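Kedine phones home, eventually

The Kedine cubesat is awake. After 103 days of saying nothing at all, it sent down a short burst of housekeeping data on Thursday, just as the evening shift in Skidcombe was arguing over who should order dinner. The message ran to 1348 bytes, most of them complaints about the battery.

Merja Nurmi, who was on the console, says she took it for interference and went on reading the menu. A second pass over the Goodwin ground station settled the matter. Dinner was late.

For newer readers: Kedine is the shoebox-sized one that measures dust in low orbit. It went quiet after a software update that we described in these pages as "routine." We have since retired the word. Ermira Petkov's best guess is that the satellite spent the time tumbling, with its panels facing the sun just often enough to keep the clock going and never long enough to run the radio.

The battery now holds 70 percent of its charge on the sunlit side of each orbit. The dust counter stays off until Loukia Chrysikopoulos is happy with the temperatures, and Loukia is not easily made happy by temperatures. The tumbling has slowed. Our pride has been restored to its usual modest level.

If you have a receiver and a clear view south, please keep sending your recordings to Yvette Poirier. Noisy ones are fine. Ones with your dog on them are also fine, though they take longer to process.

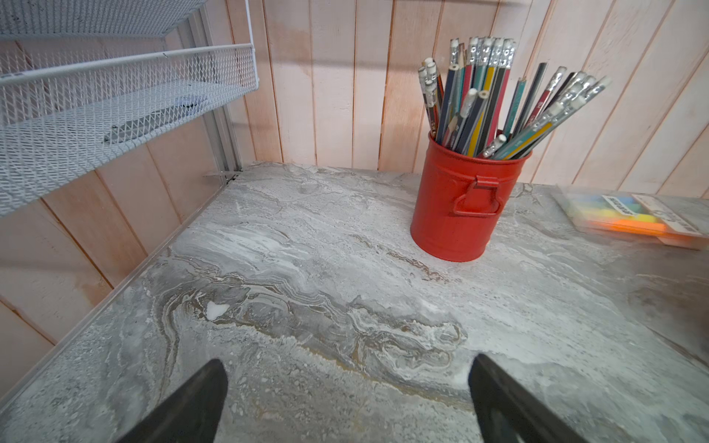
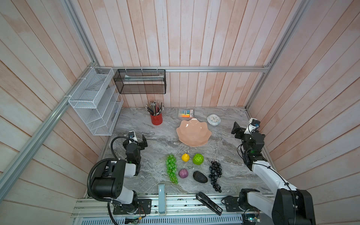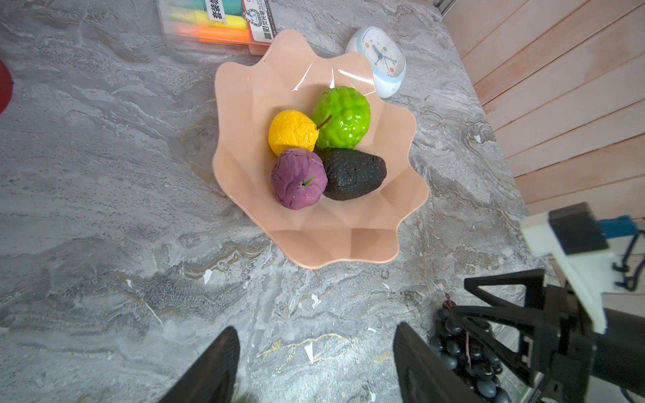

Next open evening

Lama Salameh will talk about the Pevden antenna and why it points slightly to the left. Doors at 7 p.m., bring a chair.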